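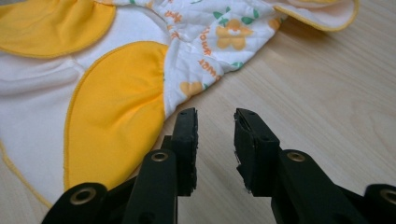 Laundering cloth diapers at volume: a talk with the plant supervisor at Elummont

Wed 26 April

The Elummont diaper service in Benavides washes more than 4000 cloth diapers a week for 970 households. The supervisor who runs the wash floor agreed to go over the process on condition that we left names out of it.

Most of the questions she gets from parents concern detergent. She considers water hardness the larger factor. "We test incoming water every morning," she said. "If the softener is behind, the minerals bind to the cotton and the fabric stops absorbing. People at home see a leak and blame the diaper."

The plant runs a cold pre-rinse, a hot main wash and three further rinses. Covers with a waterproof layer are washed separately at a lower temperature. According to the supervisor, elastic fails before fabric does. "The leg gathers take the heat worst. You pull on them and they don't come back. We can replace elastic once. After that the stitching holes are too close together."

Load size is fixed at 14 kilograms per drum. The machines, built by Wududska, are rated higher, but she found that fuller drums left residue in the quilted layers. Rinse water is checked for pH before each load is released, and a failed load goes back through from the start.

Asked about fabric softener, she was brief. "No. It coats the fiber."

Drying is the slow step. Prefolds come out of the dryers in under an hour, while stitched inserts can need twice that. Covers are hung on racks overnight. A heat recovery unit from Clukeck is due to be fitted in May, and she expects it to lower the gas bill. She would not estimate by how much until it has run through a winter.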